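Zinska support desk
Ticket 513: right arm lagging behind leader during recording, cup task
Opened by: Hendrik Bosman
Site: Daltidton, bench cell
Status: open, waiting on customer
Priority: high

Hendrik Bosman, 21 April 2018, 09:12

Morning. Right follower is trailing its leader again, worse than last week. Left one fine. Task is the container set, stand them up / turn them over, two arms, operator on the leaders. We owe Goossens 3,000 good episodes by June and I can't use the ones where the lag shows, the model just learns to wait.

What I see in the logs: commanded and measured positions on the right wrist drift apart when the operator moves fast, then catch up in one go. Slow moves look OK. Gripper channel same story but less. No errors thrown, nothing in the console, recorder says everything is fine.

Tried so far:
- restarted recorder, no change
- restarted the whole machine, no change
- reseated right USB at the PC end, no change
- recalibrated both arms, better for one episode then back

Start pose for the episodes that go wrong most is the one with the capybara cup on its side and the right gripper coming in at the open end. Operator has to turn the wrist a lot there and that's where it falls behind. 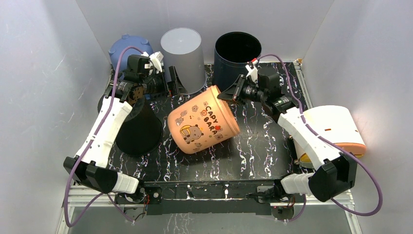

Maarten Mertens, 09:40

Calibration won't fix a delay, leave that alone for now please or we lose the baseline. Can you tell me if the lag is in the arm or only in the recording? Watch the real gripper while someone waggles the leader fast. If the arm follows nicely and the log doesn't, it's timestamps. Also what rate are you polling the right bus at, and is the left set the same? Send the config for both sides, not just the right.

Hendrik Bosman, 10:05

Did the waggle. It's the arm. You can see it by eye, leader is already back and the follower is still going. So not timestamps.

Config attached both sides. Same rate. BUT the latency timer on the right adapter is different, left has the low value and right is on the default. No idea who changed it, might have gone back when we moved the ports round. Will set and retest.

Hendrik Bosman, 10:31

Set it low, checked it stuck. Better. Lag on slow and medium moves gone, fast wrist turn still a bit behind. Recorded 4 episodes, kept 3. The bad one had the arm freeze for a moment halfway then jump, operator let go of the leader which was right.

Freeze is new I think. Or it was hidden by the other thing.

Maarten Mertens, 10:44

A freeze and a jump is more like dropped packets on the servo chain. Either a connector or one servo not answering. Run the ping script on the right chain for a few minutes with the arm parked, then again while moving it by hand with torque off. If it only drops when moving, suspect the cable at the elbow or wrist.

And please don't delete the bad episode, mark it failed and keep it, I want the raw log.

Hendrik Bosman, 11:20

Parked: no drops. By hand: drops, all from the wrist servo onwards, and only when the forearm is swung across and the wrist rolled. So cable, like you said. Haven't swapped it yet, we've only one spare and it's the short one from the Gomden cell.

In the mean time we went over to the big bins, which need both grippers but hardly any wrist roll. Navy one on its side, a gripper at each end, no drops at all on that pose. That keeps the operators going while we wait on the cable.

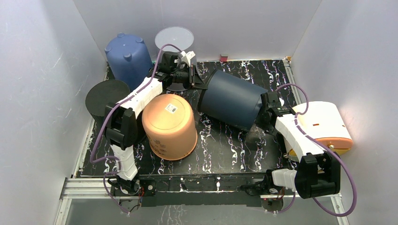 Questions for you then:

1. Can I mix the big bin episodes recorded today with the older ones, given the latency timer changed? Older ones have the delay baked in on the right side. I'd rather not throw them out but I'd rather not poison the set either.
2. Can you post a full length wrist cable, or is the short one OK if I route it on the inside of the forearm?
3. Is there a check we can add so recorder refuses to start if the two adapters dont match? Would have saved us the morning.

Maarten Mertens, 11:52

1. Keep them in separate folders, don't merge. I'll run the offset check on the older ones and tell you which are usable.
2. Not the short one. It'll pull at full reach and you'll be chasing the same fault on a new connector. Posting a long one today.
3. Yes, will do it on our side. Startup check, both timers printed, stops if they differ.

Leave the wrist heavy tasks until the cable's in. Rerun the ping by hand before the first episode and paste the output in here.

Hendrik Bosman, 12:03

OK. Carrying on with bins. Raw log of the freeze is uploaded, named it freeze_right, sorry the folder has a space in it.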